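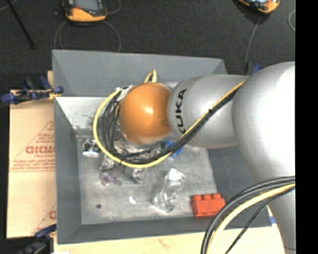 KUKA arm over the gray bin, cables strapped along the outside. Clamps on the bin too — budget for those.

How to budget a bin picking cell (short version)

Posted Dec 28, 2022

Doing our January order now so writing this down while its fresh.

1. Arm first. New or used, get the quote in writing. Ask if the controller and pendant are in the price. Watance listed them seperately, Rumosar didn't.

2. Cables and dress pack. Everybody forgets. Buy spares, 2 of each. Zip ties, tape, all of it goes on the sheet.

3. Bench stuff. Bin, clamps, a solid table. Cheap, but put it down anyway. Our clamps were 30 dollars each from Pacheco.

4. Test items. Blocks, crinkly clear packaging, shiny bits. Shiny and see-through is hard on cameras, so test with it before you pay for a vision package.

5. Install and training. Plurkalus wanted 3,000 for setup, travel extra. Get travel capped.

6. Lead time. Ours was 82 days on the arm. Order the small parts the same day — no use having an arm and no cables.

Leave some slack at the bottom of the sheet. More later on grippers.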